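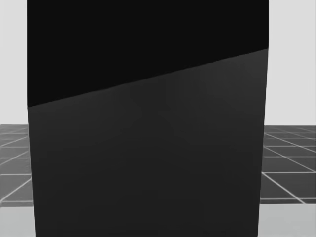
Build it on the screen first, and keep the screen ugly

In our shared workshop in Jidton there is a belief that simulation is for people who are afraid of tools. I was of this opinion myself for a long time. I came to robots from metalwork, and I like a thing that I can hold and file. Now I think the opposite, and I would like to explain why, because every Thursday evening I see members begin a two-arm build with a drill in the hand and no model at all.

A two-arm build is not twice the work of one arm. The arms must share one table, and the column, the plate and the cables all want the same few inches. On paper this looks simple. When I first tried it with my own bench, I drilled 17 holes in a good steel plate before I understood that the left elbow could not pass the post. The plate cost me 400 dollars and is now a shelf.

In the model the same mistake costs an evening. You move the post, you look again, you move it back. A big dark block can stand in the middle of the table and cover the end of one arm, and you learn from it that a camera placed there would be of little use.
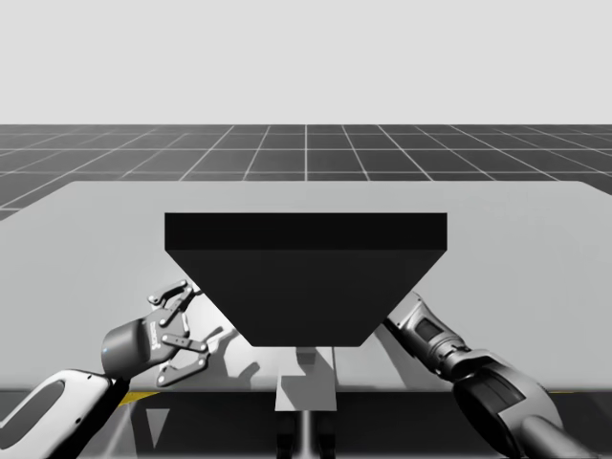
Many members say that the simulator lies, and they are right. Friction in it is too polite. A real table is not perfectly flat, and a real motor becomes tired in July when the workshop is hot. I don't ask anybody to believe the numbers. I ask them to believe the geometry, which is the part that a simulator does well and that we, with our tape measures, do badly.

My second point is about beauty. Sitodow, the package that most of us use, can make very pretty pictures, and I have watched people spend a month on the shine of a floor. A gray floor with a grid is enough. A plain table is enough. The time should go to the objects, and they should be ordinary ones from the kitchen. For me a rectangular tin with a pull ring is a better teacher than a perfect cube. It has rounded corners, it can tilt, and a fingertip pressed on its side has to deal with all of this.

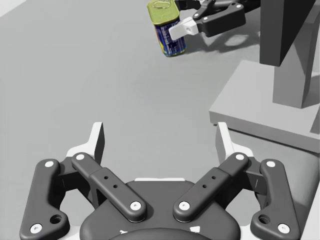

What the workshop should do

Our club has a budget of 1000 dollars this year for the robot corner. The plan on the wall is to buy a second set of grippers from Karagiannis. I would spend 600 on a decent computer for simulation and put it beside the lathe, where people pass with dirty hands and see it working. The grippers can wait until somebody has a model in which both arms reach the same can without touching the post.

I know the answer I will receive — that a workshop is for making. I agree with this. But the workshop at Pomatcombe put a computer in its robot corner two winters ago, and their scrap bin is smaller than ours. I would still like to have my steel plate back.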